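Frequently asked questions

We get a lot of emails from people wondering whether the Saturday sessions would suit them, and the same handful of questions come round again and again, so we have put our answers in one place. Do have a read before you write to us -- though if you would still like to write to us after that, please do, we enjoy it.

What do members do in a session?

This term it is the tidying task. Each pair gets a table, a little rack and a pair of shoes, and the job is to put the shoes on the rack using the hand-held grippers, one in each hand. It sounds like something you could do half asleep, and with your own fingers you could! With two jaws and no sense of touch it is a different matter, and most people go rather quiet for the first ten minutes.
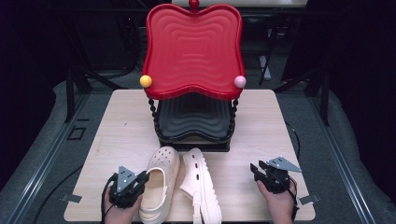
Rorkard Robotics Club -- Tabletop Handling Group, Priturthorpe

Why shoes, of all things?

We wanted something everybody already knows how to handle. A shoe has a heel, a toe, a strap or an opening, and it can land upright or flop over on its side, so you have to look at it and decide where to take hold before you start squeezing. Clogs and chunky sandals are good for beginners as there are no laces to get tangled up in. Trainers come later in the term, and by then you will have opinions about laces.

Do I need to know any programming?

No, not to begin with. The first few weeks are all hands and eyes. Members who want to go further can join the Grekirik project, where we take the recordings from the table and try to get a small arm to copy the movements. That part does involve some Python, and we will happily start you from the very beginning if you have never typed a line of it. Plenty of members never go near it and are perfectly content sorting out grip pads and racks.

How many attempts does each pair make?

The Grekirik target is 500 good attempts by the end of term. We stand at 466 at the time of writing, which we are very pleased with. An attempt is good if both shoes end up on the rack and the rack stays where it was put. If you drop one, pick it up with the grippers and carry on, and make a note in the log so that whoever goes through the recordings afterwards knows what they are looking at.

Is there any trick to it?

Everyone finds their own way, but a few things do help. Open the jaws wider than you think you need to. Come in slowly, low down, and line both fingers up with the part you mean to hold before you close them. Thick soles are kind to you, thin straps much less so. And keep an eye on your other hand, which has a habit of wandering off while you concentrate!
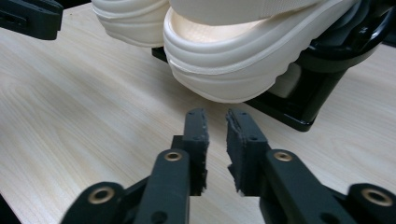

If a shoe is nearly right but sitting a bit crooked, a gentle nudge is usually better than lifting it off and starting over. We do allow nudging. (There was a long discussion about this in April and the nudgers won.)

Are there competitions?

Yes, one a year, the Herrera Cup, and it is a friendly affair. Last time we had 30 entrants in pairs, and the best score of the day was 163 points. You are marked on neatness as well as speed, so the fastest pair doesn't always go home with it. You needn't enter if it isn't your sort of thing, and we are always glad of people to keep score and make the tea.

What should I bring?

Sleeves that roll up, and hair tied back if it is long. The grippers have cables on them and moving joints, and you will be leaning over the table a fair bit. If you have an old pair of shoes in a shape we haven't tried, bring those too, washed please -- we are especially short of wellingtons and children's sizes.

What happens if I break something?

Tell us, and we will mend it together. The foam pads on the fingers take a lot of punishment and we expect to replace them, so please don't sit there worrying about a torn one. Fitting new pads is a nice first repair for anyone who hasn't held a screwdriver much.

Can I just come and watch first?

Of course you can. Come along on a Saturday morning, doors open at ten, and have a wander between the tables. Somebody will almost certainly offer you a go.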